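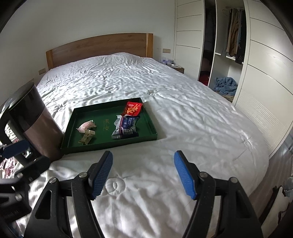 A bed tray is a shallow tray with a raised rim, used to hold food, drink or small belongings on top of a made or occupied bed. The term covers two rather different objects: the legged tray that stands over the lap, and the flat tray that simply lies on the covers. Most writing on the subject deals with the first. The second is far more common in ordinary bedrooms and is often just a tea tray that has moved to another room. A typical case is a dark green rectangular tray with gold Chinese characters at its center, set on a white quilted duvet and holding a red snack packet and a few wrapped sweets. A tall flask may stand beside it on the bedding, a habit that most household manuals advise against.

Origins

Popular accounts like to trace the flat bed tray to a single source, usually the serving tray of the tea table. The evidence is thin. Vimala Shetty, whose survey of household inventories is the work most often cited, found 53 entries for trays kept in sleeping rooms among 2612 households, and few of those say what the tray was for. Later writers have treated her figure as proof of a tradition. Shetty herself did not, and noted that a tray listed in a bedroom may only have been stored there.

Volker Ostermann argued that the habit followed the spread of the duvet, which gives a clear surface once pulled up over the pillow. Italo Sorrentino objected that blankets and a bedspread are flatter and would serve better. The question has not been settled, and it is hard to see what would settle it.

Form and materials

Flat bed trays are mostly rectangular. The rim is the one feature that all writers agree on, as it keeps small items from sliding off when the bedding moves. Wood, metal, melamine and lacquered ware are all in use. Decoration ranges from plain color to printed lettering, and gold on a dark ground is an old and much copied scheme. Printed characters are sometimes offered by sellers as a sign of age or origin. They are neither – the same lettering can be applied to a tray made last week.

Makers' claims about stability should be read with care. The Hivberg catalog describes its flat model as "steady on any mattress." Sudheer Kamath tried it on three quilted covers and reported that it tilted on all of them when a full cup was placed near one end. The Kotian tray, which is heavier, did a little better. The Zovuton has a rubber base that appears to make no difference on fabric.

Use for snacks

Dry, individually wrapped food is the usual load. Small packets suit the tray because they are light and can be picked out one at a time. Common arrangements put the packets at one end and the sweets at the other, leaving the middle bare. Glossy wrappers slide more than paper ones, and irregular shapes, such as a pink plastic package with rounded lobes and a cartoon character printed on it, tend to ride over a low rim.

Whether a tray keeps crumbs out of the bed is doubtful. Vimala Chowdary, writing in June for the household quarterly Uso, pointed out that crumbs fall where the food is eaten, and people rarely lean over the tray to eat. 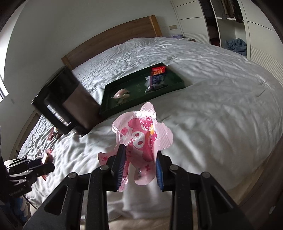
Care

Lacquered and printed trays are normally wiped with a damp cloth and dried at once. Soaking lifts the edges of printed designs. Trays kept on a bed pick up lint along the inside of the rim, for which a dry brush works better than a cloth. Advice to wax the surface appears in several older manuals, though wax makes a smooth tray more slippery – a poor trade on a soft bed.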